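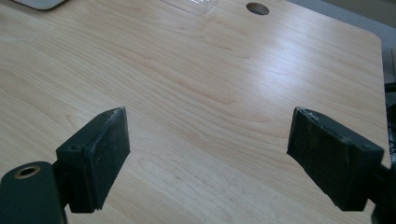

Verna Nguyen-Tran wrote in to say I'd been unfair to hardwax oils last time, and that if I was going to complain about the smell and the drying time I should at least try the Skokholm before I went back to wiping polyurethane on everything. She'd done her kitchen table with it and two bookcases. "Thin coats," she said. "Thinner than you think. Then go away."

So I bought a can in November, and Verna, I take it all back. I love this stuff!

I started with the hall bench, then the shelves over my desk, then a set of stair treads for my neighbor Clyde Zamora, who has two big dogs and wanted something he could patch without sanding the whole flight. It goes on with a white pad, straight from the can, and it has the consistency of warm maple syrup. You pour a little puddle, push it out until the wood stops drinking, wait ten minutes and buff off whatever is left. The buffing is the real work. My first coat on the bench was too heavy and stayed tacky in the corners until the next evening (my fault, Verna did warn me). The second one I rubbed back hard with an old T-shirt and it came up beautifully, a low soft sheen that still feels like wood when you run your hand along it.

Color is where it beats the Talano I used before. Talano turned my maple a sort of weak-tea orange, which is fine if you like that, but I don't. The clear Skokholm warmed it a tiny bit and stopped there. On walnut it's gorgeous, deep without going black. On pine I'd still put down a sealer first or you'll get blotches, same as with any oil.

Things I'd change: the lid. It's a pry-off lid, the rim fills up with oil, and by the third opening it doesn't seat properly. I pour mine into jam jars now. The instructions are also printed in gray on darker gray, so take a photo and zoom in. And it isn't cheap at $46 a can, although the bench, the shelves and all of Clyde's treads came out of one can with a good inch left over.

Water rings wipe off if you catch them that day. Red wine left a faint shadow on the bench, and a dab of oil on a rag took most of it away. Please lay your oily rags out flat outside to dry before you throw them away, they can catch fire in a heap.

I'm giving it 5 out of 5, lid and all. Next up is the matte version, on the dining chairs if I can get everybody to stand up for a weekend.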